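Can a machine pick up toy bricks off a bed yet?

Every night our bed looks like a toy store tipped over. I keep reading that home robots are nearly here. Is there one that will do this job for under $2,000?

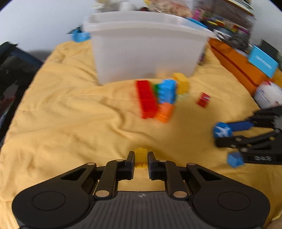

Yellow brick in the gripper, more on the bedspread, bin behind.

Posted by Flumumwood

Enikő Bodnár
No. One brick pinched by the sides is the easy part. A soft, wrinkled quilt is not a factory table, and bricks lie every which way. I watched a demo in Manville in February – 70 bricks, more than 93 minutes, and 2 resets by the staff. My kid does it in five if there's dessert.

Latance
robot vacuums work fine for us, just put the bricks on the floor lol

Shih
Please don't do that, it will jam the brush. I agree with Enikő. Ask any seller for a video with no cuts, on a bed – they never have one. Save your money and buy a wider bin.

Contact us | © Household Help Board | Back to top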